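Filed under: Workshop Talk / Grippers & Arms

Two Grippers, One Bin

Yoga Sinaga has spent most of the year watching machines drop things. He keeps a tally, and he will read it to you without much prompting.

"We did 184 lifts with the Keogh gripper and it let go on 57 of them," he says. "The Castari let go on 32. So the Castari is the better gripper, and I still don't like it."

Sinaga and his colleague Tirta Hartono test hardware at Nodeck, where customers send in parts and hope for kind words. Both grippers were mounted on the same arm and run from the same Clitetti controller, which Hartono describes as "fine, once you stop reading the manual."

What doesn't he like about the winner? "It's slow to close. You give the command and you have time to think about your life." Hartono disagrees. She says the delay is a setting, that she has shown him the setting, and that he enjoys complaining more than he enjoys menus.

The early runs used the bin's own handles. Neither gripper did well. The handles fold, the fingers arrive where a handle used to be, and the arm lifts nothing with great confidence.

"I wanted to redesign the fingers," Sinaga says. "I had drawings."

Hartono fastened a rod along the top of the bin instead. It took her less time than he had spent naming the drawings. With a full load of 2220 grams, the Castari's failures dropped off enough that she stopped bringing a book.

"It's cheating," Sinaga says.

"It's a handle," says Hartono.

They have kept the rod. The bin holds a mess of small colorful things, on the theory that a customer's bin will too, and it sits on a white pedestal so the arm doesn't have to start from the floor. Starting from the floor was tried in March. Neither of them wants to discuss March.

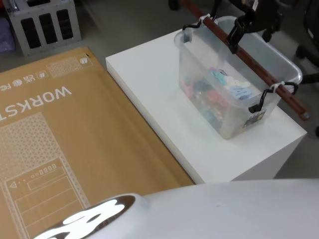 Cameras, and a grudge

The next round swaps the head camera and leaves the gripper alone. Sinaga expects trouble with clear plastic, which he says depth cameras treat as a rumor. Hartono expects trouble with Sinaga. The drawings, he mentions on the way out, are still available.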